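## About Dumora

Dumora furnishes lounges, waiting areas and guest rooms for small hotels and clinics. The company was founded by Floarea Avram and today maintains 300 seating pieces for its clients. Armchairs and pillows are our principal work.

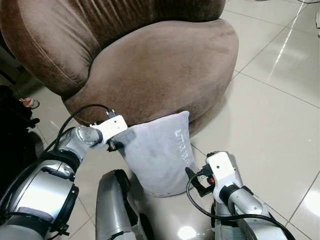 Each client receives a written care plan covering upholstery, pillows and floors. Our staff of 40 carries out scheduled visits and returns every room to its agreed layout. Inquiries are answered by our main office until 5 p.m.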